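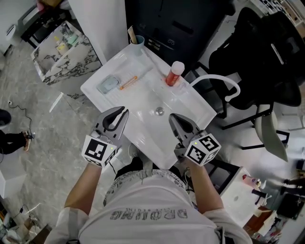

From the tooling desk: cleaning up after the washbasin sessions

5/23/18

Hello again from the back half of the building, where the kettle has been moved (it's beside the printer now, please stop asking) and where most of our autumn has gone into a piece of software that very few of you will ever see. Yu-ting has been after me for a newsletter item since well before Easter, and as she now has a working build and I have a free afternoon, I've run out of excuses.

The piece of software is called Garba. It sits between the hand-held grippers and everything that happens later, and its whole job is to work out where each gripper was, which way it was pointing and how far its fingers were open, for every moment of a recording. The pattern cubes under the fingers are what make this possible. Each face carries its own black-and-white markers, so if the camera can see a face or two properly, Garba can solve for the position of the cube, and from the cube it's a short and well-measured hop to the fingertips.

That's the theory, anyway, and on the desk it behaved beautifully for weeks. Then we took it to the washbasin.

If you've never tried to do marker tracking over a glossy white basin, I can recommend it as a character-building exercise! The basin throws light back up at the cubes, the cubes are white themselves, and the detector we inherited from Wekura was written by somebody (me, as it happens) who had only ever tested it on a matt grey desk. It kept losing the border of the marker where the white of the cube ran into the white of the sink. In one bad recording the right gripper was reported as being upside down under the floor, which gave Somtochukwu a good laugh when she opened it in the viewer, and gave me a fairly quiet weekend.

What Yu-ting has done is quite lovely, and I'll try to do it justice. The old detector looked for one brightness cut-off across the whole picture. Hers works out a local one for every patch, and then checks each candidate marker against where the gripper was a moment ago before believing it. A hand can only move so fast, after all, and if a cube seems to have hopped from one side of the sink to the other between two frames, it's far more likely to be a reflection or a bad read. The candidate gets parked, the tracker coasts on its last good estimate, and if the next few frames agree with the parked one after all, it goes back and repairs the gap.

She ran it over the full batch of 2037 recordings last week, which took one night and most of the following morning. Under the old detector 60 of them had been thrown out altogether for lost tracking. Under the new one we're down to 13, and of those, 5 are ones where the operator's own arm covers both cubes for so long that I don't believe any software could rescue them. I've gone through the others by hand and I think we'll get a few more back once the lens calibration has been redone.

A word about fingers, as I've had two emails on the subject. Garba doesn't measure the opening of the fingers from the cube. It gets that from the gripper's own signal, which arrives on a different clock, and lining up the two clocks has been Somtochukwu's project. Her first version asked the operator to open and close both grippers at the start of every recording, and matched the movement in the picture to the movement in the signal. It worked, but people forgot, and then they'd remember halfway through and do it with a toothbrush in the fingers, and down it would go into the sink. The new version finds the match from whatever opening and closing happens in the ordinary course of the task, so you can just get on with it. Please do still hold still for a moment at the start, though. It helps the tracker settle.

Further along the pipe, the planning side is moving too. Stornon, the planner, now reads Garba's output directly, without the conversion script that used to live on my laptop and nowhere else (sorry, everyone). It takes the fingertip paths, smooths them, and checks whether an arm could follow them without banging its elbow on a tap. Curved faucets are a favourite trouble spot. A person reaches around one without a thought, while the planner has to be told that the thing exists, how far it leans over the bowl, and that going through it isn't a fair answer. We've added a simple shape editor so you can sketch in fixtures like that yourself, and the colours can be changed if you find the default orange as hard on the eyes as I do.

If you're using either tool, please update from the Brarna server before your next session. Old recordings will open in the new version, but new recordings won't open in the old one, and the error message you'll get is not very helpful (it's on the list). Yu-ting has written a page of notes on the changed settings, and the only one most of you will need to touch is the patch size, which wants to be smaller if your camera sits further back.

We're hoping to have both hands and the fixture shapes showing together in the live viewer by October. In the meantime, if your tracking does something peculiar, send the recording to Somtochukwu along with the settings file, and do include the settings file, as she can't do much without it.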